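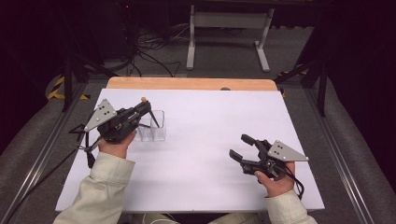
Unura Tabletop 2

Planning and replay software for two-handed gripper work. From Pultby.

Takes demos recorded with hand-held grippers, cleans them up, turns them into motion your arms can follow. Both hands on one clock. Small parts, bins, open boxes, that sort of job.

What it does
Trims dead time at the start and end of each take
Tracks finger opening for left and right seperately
Flags jumps in the pose track before you train on them
Checks reach and collisions against your own cell model, then replays at any speed

New in version 2
Batch import, up to 1,000 takes in one go. Timeline redone, scrubbing no longer lags on long sessions. Container walls can be marked as keep-out so the planner comes in from the top. Left/right swap bug from the April build is fixed, sorry to everyone who hit that one.

Works with
Fujimoto arm controllers, current firmware only. Monwood wrist cameras. Other makes through the plain text export, see the manual for column order. 41 ready-made task templates included, most of them pick and place, all editable.

You will need
A Linux machine with a decent graphics card. Two free USB ports if you record and review on the same box. Calibration board is not in the licence price, order it seperately or print your own from the PDF.

Licence
Per seat, yearly. Teaching labs pay half. Trial runs the full thing but wont export.

Upgrade from version 1 is free if bought before 10th May. Old projects open fine, but save a copy first, they don't go back.

Datasheet | Manual | Release notes | Ask for a quote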